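**FOR IMMEDIATE RELEASE**

July 9, 2019

# Plekix Pauses Dralisness Hand Deployments After Grip-Release Fault, Issues Corrective Action Notice

Plekix today announced a voluntary pause in the use of its Dralisness two-armed handling system at customer sites, following a fault in which the system's hand opened without a command while holding a part. No person was injured. The pause applies to all 12 Dralisness systems now in the field and will remain in place until each unit has received a revised wrist harness and a software update.

The fault was recorded at the Wallin parts handling center, where a Dralisness system was moving molded trays between shelving and totes. During a lift, the left hand lost its holding force and released a tray, which fell to the floor inside the marked work area. The arm then continued along its planned path with an empty hand and attempted to set down a part it was no longer holding. An operator pressed the stop button and the system came to rest as designed.

Plekix considers both parts of this event to be serious. A released part is a hazard to anyone working nearby. The failure of the system to recognize the release, and to halt on its own, is a separate defect and is being treated as one.

## What the review found

The company's product safety group took the affected unit out of service the same day and reviewed its logs, its wiring, and its maintenance record. The unit had completed 2,408 lifts since its last scheduled inspection. The review identified a damaged conductor in the cable bundle that passes through the wrist. When the wrist was turned close to its outer limit, the conductor lost contact for short periods. The hand controller read the interruption as a loss of power and returned the fingers to their open position.

The wrist and palm of the hand are covered by a fabric sleeve intended to keep dust and loose material away from the joints. The review concluded that the sleeve did not cause the damage but did conceal it. The inspection procedure in use at the time called for a visual check of the sleeve and the fingertips. It did not call for removal of the sleeve.

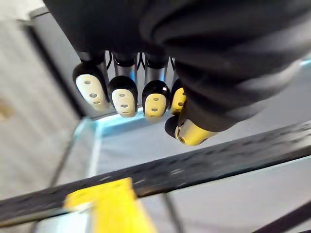

The procedure has been rewritten. Effective immediately, the sleeve must be removed at every inspection, and the cable bundle must be checked along its full length with the wrist turned to each of its limits. Fingertip pads are to be examined at the same time for wear, looseness, and trapped debris. Pads that fail the check are to be replaced before the hand is returned to use.

The second defect lies in software. The Dralisness system compares finger position with the expected size of the part at the start of a lift and again at placement. It did not make that comparison during travel. A part lost between those two points could go undetected until the arm reached its destination. The updated software checks for the part throughout the entire movement and brings both arms to a controlled stop if the check fails.

"Our customers were told that this system would stop if it lost a part. In this case it did not, and that is our responsibility," said Kadri Jõgi, Director of Product Safety at Plekix. "We have asked every site to leave its units powered down until our technicians have made the repair in person. We recognize that this interrupts their work, and we are grateful for their cooperation."

## Testing of the repair

The revised harness uses a longer service loop at the wrist and a second, independent conductor for finger power. A change to the controller also causes the fingers to hold their last position if the power signal is interrupted. The fingers will open only on a direct command or by use of the manual release.

Testing is under way at the Plekix application laboratory, using the same class of molded tray involved in the fault. The trays are a demanding item for the hand. They are smooth and long in relation to their width, and the raised rim offers only a narrow surface to hold. The test plan requires 804 consecutive transfers between shelf and tote without a release, a missed detection, or an operator stop. A further 200 transfers will be carried out with faults introduced on purpose, including disconnected conductors and parts pulled from the hand in mid-travel.

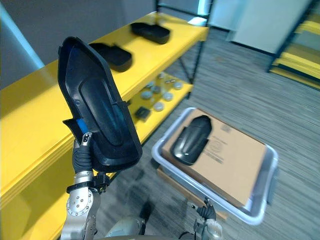 *A Dralisness system holds a black molded tray upright in front of a yellow shelving unit. Another tray of the same elongated shape rests on a cardboard box in the tote at right.*

Any failure during either series will return the count to zero. Plekix will not release the repair for field use on the basis of partial results.

The test plan was drawn up with Clenine, an independent machinery safety firm retained by Plekix for this review. Clenine will examine the complete test record and will issue its own written finding. Plekix will provide that finding to every Dralisness customer in full.

"We asked for access to the hardware, the logs, and the people who wrote the original inspection procedure, and we received all three," said Sixten Halvorsen, lead assessor at Clenine. "Our work is not finished. I would caution sites against restarting a unit because it appears to be running normally. The conductor fault was intermittent, and a unit with the same damage could pass a brief trial."

## Instructions to customers

Sites operating a Dralisness system should take the following steps:

- Power down the unit, lock out the supply, and attach the service tag included with the notice.
- Remove any part still held in either hand, using the manual release. Do not pull a part from closed fingers.
- Keep the marked work area closed to foot traffic until the arms have been placed in their parked position.
- Do not remove the wrist sleeve or open the wrist housing. This work is reserved for Plekix technicians during the corrective action.
- Send the unit's lift log and any record of dropped or misplaced parts to the Plekix service desk.

Records of earlier drops are of particular value to the review, including those that were put down to operator setup or to the condition of the part at the time. Plekix asks that they be submitted even where no damage resulted.

Repairs will be made at no charge. Service agreements will be extended by the length of time each unit is out of use. Technicians will visit sites in the order in which lift logs are received, with priority given to units that have gone longest since inspection. The company expects to complete all visits by December, provided that testing concludes without a restart.

Other Plekix products use a different wrist design and are not affected by this notice.

## About Plekix

Plekix designs and supports handling systems for parts storage, kitting, and light assembly. The Dralisness system is its two-armed product for work at open shelving.

**Customer and media contact:** Office of Product Safety, Plekix. Customers should have the unit's serial number available when contacting the service desk.

###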